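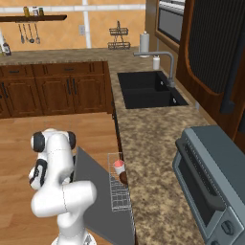 Week 2: water in the home

Okay, picking up where we ran out of time on Friday. I promised I'd go back over embodied water because half of you looked lost (fair enough, I rushed it!).

Direct use is whatever goes through your meter. Embodied use is everything spent before the thing reached you. For the Kullow household survey I get 468 litres a day direct and 2,028 embodied, so the meter misses most of it.

Have a go at the Tultari figures yourselves. Their direct number is missing, but the total is 1,489, so you can work backwards from the ratio.

Reading: Xenos, chapter 2. Skip the bit on greywater, we'll do it in May with Olanrewaju, who's organised the Brevell tour.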